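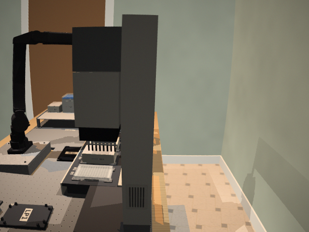 # Saturday, September 13, 2025

Up at five again. No alarm, just the knee. Rain on and off till lunch so the yard is still half done and the hose is still lying across the path where I left it.

Coffee, toast, then two hours on the move. The lease at Grundale ends whether I'm packed or not. Went through the hall closet. Why do I own four umbrellas. Kept two. Found the winter gloves I blamed the bus for back in February, inside a boot. Put them on for a minute, they still fit, put them in the box marked COAT STUFF and then couldn't find the tape.

## Money

Truck is 400 for the day if I get it back by six. Deposit coming back is supposed to be 1000, minus whatever they decide about the bathroom door. I am not paying for that door. It stuck the day I moved in and I wrote it down on the sheet, and I have the sheet. Somewhere. Probably in a box.

Sold the bookcase for 40. Too cheap, don't care, it went down the stairs on someone else's back. The lamp didn't sell. Will bring the lamp.

New place in Liem wants the first month before I get the keys. Fine. Sent it. Felt sick for ten minutes then ate a peach over the sink.

## Afternoon

Walked to Gumura for bread and more boxes. The bakery was out of the seeded one, got the plain, ate the end off it on the way home. They've painted the bridge rail green. Don't like it yet. Boxes from behind the liquor store, the good kind with the dividers, perfect for glasses. Carried five flat ones under my arm in the wind and must have looked like a bad kite.

Kitchen next. Did the top shelf and then sat on the floor reading old recipe cards for an hour, so not exactly kitchen. The plum cake card has the oven temp smudged out. I always guess. Copied it onto a new card with my guess on it so now it's offical.

Things that still have to happen:

- change address at the bank, dentist, library
- library!! the atlas is overdue
- defrost the freezer, eat whatever is in the freezer
- curtain rods, do they stay or go, check the sheet
- ask downstairs if they want the fern
- keys, all three, one is on the bike lock ring

Freezer has peas, more peas, and a soup with no label. Had the soup. Bean, I think. Needed salt, and the salt was packed.

## Later

Tried measuring the couch against the plan for the new living room. It goes along the long wall or it goes nowhere. If it goes along the long wall then the desk has to sit under the window, which I wanted anyway, except the radiator is there. Drew it three times. Drew it again on the back of the phone bill. The couch might be staying in Grundale, I don't want to think about it.

Bus from the new place to work is the 128, goes through Puvarach, and there's only the one change. Looked it up twice becuase the first time it said Sunday times. Leaving the house at seven ten. Can do that. Did worse the winter the car died.

Strange doing this room by room. The bedroom already echoes, and I've been sleeping in there with one pillow and the blinds up since the curtains are in the wash. You hear everything. Somebody's radio, the drain, the cat from across the way complaining at the gate. I'll miss the cat. Won't miss the drain.

Sat on the back step after dark with tea in the only mug left out. Rain had quit. Smelled like wet leaves and somebody frying onions. Thought I'd feel more about leaving and mostly I was thinking about tape.

Tomorrow: books, bathroom, the rest of the yard if it's dry. Return the drill. Buy tape. Knee up on the box of towels now and going to bed before ten.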